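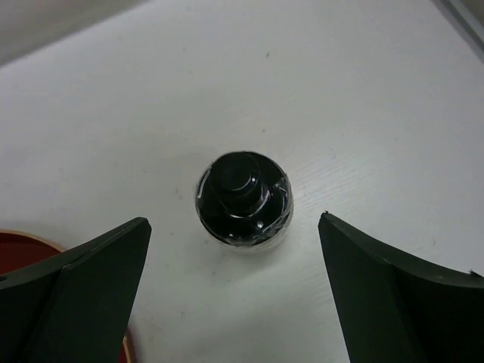
Wrapping and Packing: Your Questions

Do I really have to wrap every bottle?
Only the ones with something in them. A cap that has behaved perfectly on your bathroom shelf for years will choose a cardboard box as the place to let go.

Bag or cling film?
Cling film for anything round, as it grips the shoulders and holds the cap down. A bag is fine for square things, or if you and cling film have never got on. Cut 30 cm for a small bottle and put the roll down before you start. You will want both hands.

What about pumps and sprays?
Lock them if they lock. If they don't, take off the overcap, lay a scrap of film over the nozzle and press the overcap back on. Then wrap the lot.

Which way up do they go?
Standing, caps to the ceiling, in the small Wesero box with the dividers. It holds bottles up to 180 mm tall. Your giant conditioner will have to travel in a bucket.

Can you pack it all for me?
Yes. Plosus packing is charged by the box and the price includes film. It doesn't include deciding which of your four half-empty shampoos deserves to come.

Is the film recyclable?
Not in most kerbside bins, I'm afraid. Some larger supermarkets take it. Check with yours before you turn up with a carrier bag full.

Last updated 16 June 2023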